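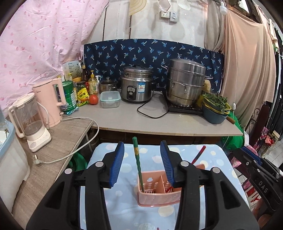 Slide 1. Chopsticks in the pink utensil basket, steamer and rice cooker on the counter behind.

OK, hi everybody. Leave this one up while people find seats. Let them look at it for a bit, don't talk over it right away.

So I pack and sort utensils for a living. Well, I used to. I started on the return line at Kerlow, where we wash and repack tableware for lunch places, and now my badge says "line lead, automated cells" and I'm still getting used to it. (Pause, somebody usually laughs at the badge.)

Look at the basket on the slide. One green chopstick standing up, a red and black one slanting out the back. Any of you could pull those out without looking, right? You'd be talking to your neighbor while you did it. Now think about two fingers with ribbed blue pads doing the same thing. Thin stick, gold lettering, a divider right next to it. That's the job I want to talk about today, because that's the job that changed mine.

Numbers, go quick here. Before the cells came in, a good packer on my shift did 600 sets an hour. That was me on a good day with coffee. The Tumdale cell does 884. Say the number and then stop, because people write it down.

Then say the other part! That 884 is when the baskets come in straight. When they come in with sticks crossed every which way, it drops to 589, and a person has to be close by. So on a messy morning my old hands still beat it. I'm a little proud of that, I'll admit.

Next bit is what changed for us on the floor. Don't read the slide, just tell it.

My wrists quit hurting. I have to say that first. Four years of the same little pinch and turn, and by May I was sleeping through the night again.

But the talking went away. We used to stand across from each other at one long table, and you could gossip all shift. Now it's one person for each pair of cells, and we're too far apart to chat. I didn't see that coming and neither did management. We asked for a shared break at the same time every day, and we got it, and it helped more than the new chairs did.

Also the boring parts got more boring and the hard parts got harder. The cell takes the easy baskets. What lands in front of me is everything it gave up on, one after another, all day. You go home with a tired head. If you're bringing cells into your own place, please rotate people off the reject table. We do 60 minutes and switch. At first we did half shifts, and folks were worn out by lunch.

Pay. Somebody will ask, so bring it up yourself. Leads got a raise. Packers who stayed packers didn't, and I think that was a mistake, and I've said so upstairs. Their work is the tricky work now.

(Check the clock. If short, skip the Aso part.)

The Aso plant did it differently. They had packers teach the pick themselves before anything got bolted down, and their people were a lot less scared of it. I wish we'd done that. Who knows better how a chopstick catches on a divider?

Go back to slide 1 for questions. Handouts are on the table by the door, and the sign-up sheet for the floor visit is there too.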